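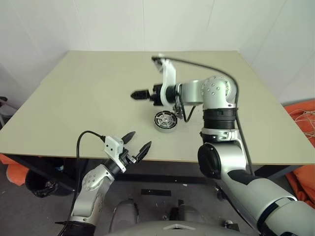

**Collars, again**

Several of you forwarded the announcement from Moditau that all 34 of the reserve's adult elephants are to be fitted with the new Bresideo collars, and asked whether we're pleased. I've read it twice and I'm still making up my mind.

The claim is that the collars will "end conflict" along the Bakilana fence line. That's a big promise for a radio on a strap. A collar tells you where an elephant is. If it's standing in somebody's maize at two in the morning, you still need a person with a vehicle, fuel and a decent road to do something about it. The announcement says plenty about satellites and almost nothing about fuel.

Njoroge Okoth, who ran the night patrols on the east side until March, put it to me more politely. The old collars worked fine, he said. The alerts came through. What they didn't have was a second truck, so if two groups broke out on the same night, one farm got help and the other got a phone call the next morning. I asked whether a second truck is in the new plan. He hadn't heard of one, and neither had anyone at the lodge office. 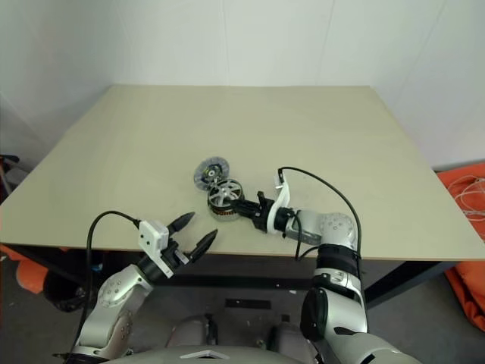
Then there's the trial everyone keeps quoting. It covered 8 elephants for 26 days in the wet season, when the water holes inside the reserve are full and the animals have very little reason to go near the fence. Crop raids went down. I'd expect them to go down at that time of year if the elephants were wearing straw hats. Pui-shan Kan, who put together the trial summary, does say on page nine that a dry season comparison is needed. That line didn't make it into the announcement.

I don't want to be unfair. Darting an elephant is risky for the animal and for the team, and Vanderleia Arruda's vet crew has a good record at it. Better batteries would mean fewer dartings over an animal's life, and that alone might be worth the money. I just wish they'd said so and left it there.

We've sent Moditau these questions:

- Who answers the alerts at night, and in what vehicle?
- Will farmers on the Bakilana side get the alerts directly?
- What happens when a collar fails?
- When does the dry season trial start?

Josphat Mfaume at the reserve office has confirmed he got them. If he replies before the next newsletter goes out, we'll print his answers in full.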